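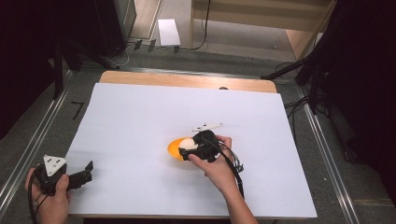 Ticket 314
Subject: Right hand gripper loses its pose when closing, left hand gripper is fine
Product: Drastora hand-held gripper, pair, with marker plates
Opened by: Ye-ji Joo
Assigned to: Gavin Ritchie
Priority: Normal
Status: Closed

Ye-ji Joo wrote:

Hello,
we are comparing two pairs of hand-held grippers, the Drastora and the Folley, before we decide which one we will keep for the egg and bowl task. The Folley pair was finished last week with no trouble. With the Drastora pair I have a problem which I cannot explain.

The task is simple. The right gripper takes the egg out of the orange bowl and puts it on the white board, and then it puts it back. The left gripper mostly waits, and sometimes holds the bowl. The position of each gripper comes from the marker plate on its top: the long bar plate on the right, the triangle plate on the left. The opening of the jaws comes by the cable.

In many recordings the pose of the right gripper jumps at the moment when the jaws close on the egg. The jump is to the side and it comes back after a short time. The left gripper does not jump, also when I close it on the same egg.

What I have tried already:
– restarted the tracking software and the controller box
– calibrated the volume again, the result was good
– cleaned the dots on both plates with a dry cloth
– changed the egg for a wooden block, same problem

I attach the log of one session. It has 3,867 samples and the bad ones are marked in the last column. Please tell me if you need also the raw data.

Best regards,
Ye-ji

Gavin Ritchie replied:

Hi Ye-ji, thanks for the log. Two things to check first. Does the jump happen if you close the jaws on nothing? And which firmware is on the right unit? Hold the trigger while plugging in and the number shows up in the device list.

Ye-ji Joo wrote:

Hello Gavin,
I closed the right gripper in the air 10 times and there was no jump. Then I closed it 10 times inside the bowl and there were jumps in most of them. Both grippers have the same firmware.

So I thought it is the bowl. I asked Hyun-seo Noh to do the same test, because his hand is bigger than mine and he holds the gripper from the back. He had no jumps in the bowl! I did not expect this.

Gavin Ritchie replied:

That helps a lot. If it changes with the person, I would look at the plate before the electronics. When you go into the bowl, do you tilt your wrist? The bar plate has its dots nearly in a line. If one dot is hidden or seen very flat, the solver can choose a wrong rotation and the whole body moves sideways in the data. The triangle is more forgiving.

Could you do a run with the plates swapped? Four small screws each. Please load the matching body file for each hand afterwards, otherwise the offsets will be wrong.

Ye-ji Joo wrote:

I swapped the plates and loaded the files. Now the left gripper jumps in the bowl and the right one is good. So the problem goes with the bar plate, you were right.

There is one more detail. My cable makes a loop at the back of the right gripper, and the connector is beside my hand. When I reach to the far side of the bowl the cable pulls a little, and I think I turn my wrist to make it free. Hyun-seo lets the cable lie along his arm. I do not know if this is important, but I write it for completeness.

Gavin Ritchie replied:

It is worth fixing too. Try a soft strap on the forearm with enough slack for the wrist. For the plate, I can send a second triangle with a different dot spacing, so the system will not mix up the two hands. In the meantime set the minimum visible markers for the bar body to "all". You will get gaps in place of jumps, and gaps are easier to find in the log.

Ye-ji Joo wrote:

I changed the setting and used a strap. The jumps are gone, and there are short gaps when I tilt very much. For our comparison I will repeat the Drastora session with the new plate, otherwise it is not fair against the Folley, which has triangles on both sides.

Ye-ji Joo wrote:

The new plate has arrived and is mounted. I recorded one session of 1,200 samples with the egg, with no jump and no gap. Hyun-seo recorded also one session, same result. The old recordings with the bar plate are moved to a separate folder and we will not use them.

One small wish for the manual – the page about marker plates shows the bar and the triangle as equal choices. A sentence about tilting would have saved me two days.

From my side the ticket can be closed. Thank you for the patience.

Gavin Ritchie replied:

Glad it works. I passed the manual note on to Aba Aidoo, who looks after the docs. Closing.

Resolution: marker plate replaced, cable strapped to forearm. No fault found in gripper.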